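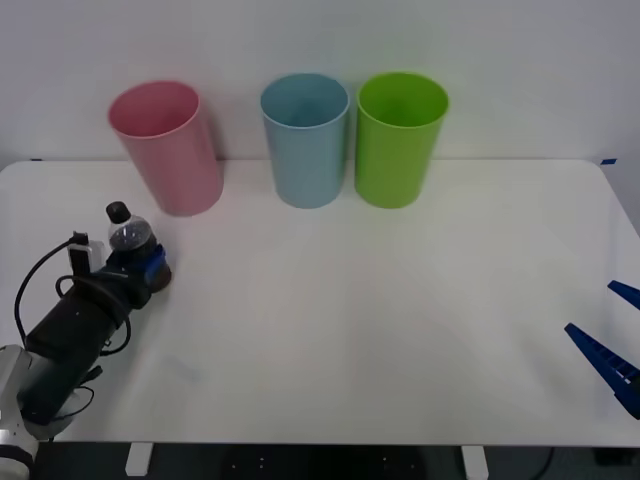
Plastic cups: keep or chuck?

harriet_tran
13th January
Finally cleaning out the kitchen at our place in Ostmont and I'm down to the coloured plastic cups, pink, light blue and green. My sister reckons they should all go and we buy proper glasses. I like them! They're light, the kids each have a favourite colour and there are no arguments over whose is whose. Anyone else still using theirs every day?

stiswood12
Keep. Ours get used 365 days a year. Plastic does hold onto smells though, so no cordial left in overnight.

Begay_973
Disagree, sorry. Once they're scratched inside they never look clean again. We went to glass and broke maybe two.

harriet_tran
Hmm, mine still have a bit of a shine on the outside. The pink one has a little dark maroon print on it too, which my youngest is very attached to, so good luck to whoever tries to bin that one.
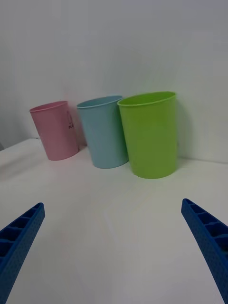 Kosel: keep the pink, then, and let the others go when they crack. Bicarb and warm water gets the cordial smell out, by the way. I leave it in for about an hour.

Begay_973
Fine, but I'm still team glass.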